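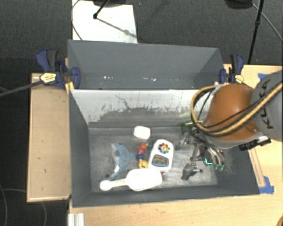
Greifzelle in der Werkstatt: Stand der Arbeiten

Die Arbeit an der Greifzelle geht weiter. Im Februar haben Tamara Skoryk und Arsen Maksymiv die beiden grauen Kisten neu ausgerichtet und mit Schraubzwingen festgesetzt. Vorher verrutschte die vordere Kiste, sobald der Arm gegen die Wand drückte, und die Positionen mussten jedes Mal neu eingemessen werden. Eine feste Halterung soll folgen, die Winkel dafür liegen noch bei Purves zum Zuschneiden.

Gegriffen wird weiterhin aus der vorderen Kiste. Yaryna Fedoruk hat die Teile dafür ausgesucht: Plüschtier, Spielzeug, eine weiße Schaufel, ein kleiner weißer Block. Im letzten Durchgang waren es 118 Versuche, davon gingen 9 daneben. Die meisten Fehlgriffe gab es beim Block, wenn er nah an der Rückwand lag. Bei der Schaufel kommt es darauf an, ob der Greifer den Stiel oder den breiten Teil erwischt.

Offen ist die Kabelführung. Das Bündel am KUKA-Arm hängt in einer Schlaufe über der Kiste und verdeckt von oben einen Teil des Bodens. Svyatoslav Karpenko will es kürzer binden und weiter hinten am Arm abfangen. Bis dahin bitte nur mit halber Geschwindigkeit fahren und die Klebebandstücke auf dem Tisch nicht abziehen.

Für Winkel, Schrauben und Kabelbinder sind 100 Euro eingeplant. Wer mitbauen möchte, meldet sich bei Tamara. Der nächste Arbeitstermin ist der 8. März, die Werkstatt ist ab 17 Uhr offen.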